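Budgeting for a two-arm bench: what the second year costs

The equipment planner at Millum started with a spreadsheet that had one line on it: two arms, with grippers. By February it had grown to several pages, and the arms were no longer the largest item.

"I had priced the thing you can point at," she said. "Then I went through what we had been ordering for the older bench, month by month, and most of it was fingers, cables and servos."

Millum runs pick-and-place trials with toy food and plastic dishes. The props are cheap. She allows $20 a month for them and has yet to spend all of it. Gripper fingers are another matter. A replacement set from Ranis, her main supplier, costs $239, and she now orders one spare set for every set in use.

"We used to order when something broke," she said. "Delivery was three weeks. You pay for the bench whether it runs or not."
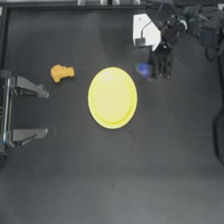
By the Fitzgerald Equipment Desk
Staff writer, purchasing and planning
2021-05-23

Her second lesson was about mixing arms. The grippers on the two sides of a bench do not have to match, and at Millum she has stopped asking for it. A plain parallel gripper on one side is enough for lumpy pieces such as a toy nugget. The money saved goes to the other arm.

"People want a matched pair because it looks tidy on the quote," she said. "Ask what each side has to pick up. Then price each side."

The drawback is spares. Two kinds of gripper mean two shelves of parts, and she puts the extra stock at $400 for the first year. She still thinks it is worth it for a bench that runs most days. For one that runs once a week she would buy two of the same.

She also budgets for the table. The last one, a dark surface inside a black frame, came from Pevis with brackets and cable clips for $1,182 delivered. The first quote had left out the clips.

"Cables get their own line now," she said. "Length, clips, a spare of each. I was told it was petty – then we lost two days to a connector."

She does not plan beyond two years. Prices for small arms move too much, she said, and the work changes. Her request for the coming year has the arms on page three, after labor, floor space and spare parts. It goes in at the end of the month, and she expects to be asked about the fingers again.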